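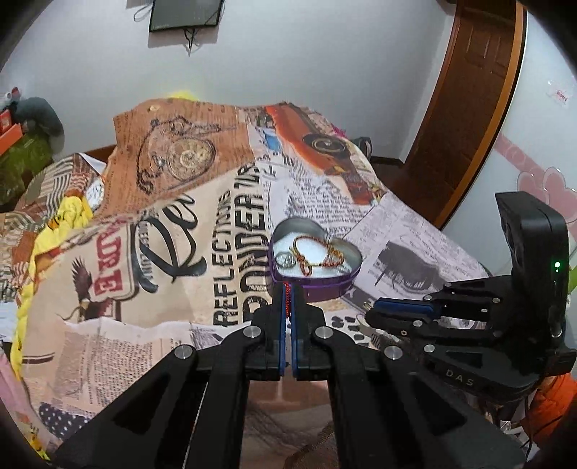
Week 6 handout – buying in a hand-held gripper kit
Applied Robotics, Drillisbridge campus, evening group
Notes: Cameron Geddes

Read before the lab. Bring the worksheet from week 5, we didn't finish it.

1. What we're looking at

Product under review this week is the Jernus two-hand kit. You hold one gripper in each hand, do a household task, and the kit records what the grippers see and how far the jaws open. The recording goes off to train a policy for a real arm later on. No arm in the box. People keep asking – no arm.

Sold two ways:
– kit only, you do your own processing
– kit plus the Forix service, where you upload the sessions and get cleaned ones back

Price for the kit is 1,236 per pair. The service is 112 a month on top, minimum term one semester for education buyers. Work out the yearly cost both ways before you come in. Don't forget spare pads (see 4).

2. Why small items

Most sellers demo with mugs and blocks. Easy stuff. A mug has a handle, it has weight, it stays where you put it. Jewelry is a much better test for a parallel jaw. Beads roll. Chain folds up on itself. A ring lies flat and gives you almost no height to grab.

Things to think about with a bracelet in a tin:
– where do you grab? A loose end of cord is the obvious pick, but then the rest swings
– does the rim get in the way of the jaws on approach
– what does the camera see once the jaws are closed and the object is thinner than the pads
– how does a width reading help, when closed-on-a-cord and closed-on-nothing are nearly the same number

The last one is the important one. Write it down. If your only signal is jaw width, a thin cord looks a lot like a miss. You need the video, or some kind of touch sensing, or both. The Jernus sheet says "reliable grasp detection down to fine objects" and gives no size. Ask the seller for a size. Always ask for a size.

3. Soft surfaces

Second thing the sheets skip. Lab benches are flat and hard, beds are not. On a duvet the container can tip or sink when you push down on it, and whatever you're reaching for goes with it. Also busy fabric prints – lots of edges and lettering for a vision model to latch on to. Good for training variety, bad if you're trying to segment a thin chain by color.

Sutherland (the other seller on our list) only quotes results on a bare table. That doesn't make it a worse product but you can't compare its number to one taken on bedding. Put them in separate columns.

4. Pads

Rubber fingertip pads are the part that wears. Check:
– can you swap them without tools
– are they sold singly or only as a set of four
– same pad left and right?
– does a fresh pad change the zero on the jaw width (it usually does a bit, recalibrate)

Jernus rates a set for 288 sessions. They don't define session!! Is that a thirty second pick or a whole evening? I've emailed. No reply as of writing. For your costing assume one session = one recorded task and see how fast the budget goes.

5. Weight and hands

Spec sheets give the weight of one gripper. You're holding two, with sensor housings on top, arms out in front of you. Plan for breaks. I suggest 15 minutes on and then swap with your partner. Tired hands give shaky recordings and the model will happily learn the shake.

Also check:
– trigger reach for small hands
– left hander option
– status light visible from the operator's side, so you know it's recording before you do the perfect pick and lose it

6. Service terms

Read the Forix terms yourselves, all of it, it's only a few pages. Mark up:
– who keeps the raw video
– how long they hold it
– what happens if you stop paying half way thru a project
– can they train their own models on your uploads (clause is under "improvement", easy to miss)
– turnaround. "Prompt" is not a turnaround

Homes are full of personal stuff. If you record in a bedroom you record everything in it, walls and shelves included. Get written permission from whoever lives there, use the form in the September folder, not the old one.

7. Worksheet

a) Yearly cost, kit only and kit plus service, one pair. Show working.
b) Pick three small household items. For each, say where you'd grip it and what would go wrong first.
c) Write two questions you'd send to the Jernus sales desk. Not yes/no questions.
d) Would you buy it for a class of this size? Half a page, take a side. "It depends" gets half marks at best.

Hand in at the start of lab, 6 pm. Late ones go in the tray by the door and I'll get to them when I get to them.

Next week: calibartion. Bring a ruler with millimeters on it.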